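Laundry, again

Aug 22, 2020

Quick one today, the dryer buzzes in 23 minutes and I want this up before then.

So we've been in the Pladmont place since July and I still don't have a system for clothes. None. The dresser is still at the old apartment (long story, the Flornness movers wanted extra for the stairs, I said no, I regret it). Which means everything gets folded on the bed and then goes into boxes on the closet floor. Shirts in one, pants in another, socks wherever.

The bed is the only big flat thing I own right now. I strip it down to the bottom sheet, pillows off, blanket off, and dump the whole load in a heap at the foot end. Then pull things out one at a time. Blue stuff first. I own way too much blue, I knew that before the move but you really see it when it's all in one pile. 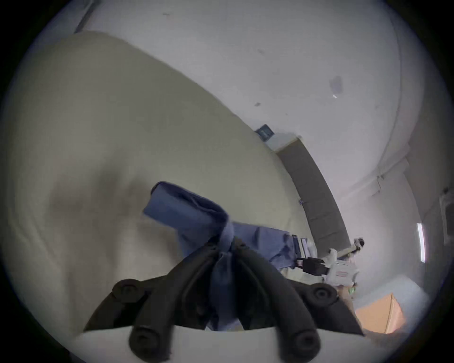 Shirts I do in thirds now. Sleeves in, sides in, then fold up from the bottom. Used to just fold in half and the creases ended up right down the front. If something comes out all twisted I give it one hard shake by the shoulders and lay it flat for a minute before I even try. Works better then ironing, or at least I don't have to find the iron. It's in a box marked KITCHEN for some reason.

Towels: roll. Fitted sheets: no idea, ball them up, shove them at the back.

Timed myself last week. 17 minutes for a full load, not counting socks. Then 2 more loads after that and I stopped timing.

Also need to do something about the walls in this place. White paint shows every single mark. Tried a damp cloth, tried one of those sponge things, next stop is just buying a can of paint from Iglesias on the corner and hoping the white matches. It won't match.

Looked at the Flurkell dresser again last night, the wide one with the deep drawers. Still can't decide. It would fit under the window if the tape measure is right and I didn't write the number down wrong, wich I have done before. If anyone has one, do the drawers stick? Let me know in the comments.

Ok dryer. More later, probably about the closet.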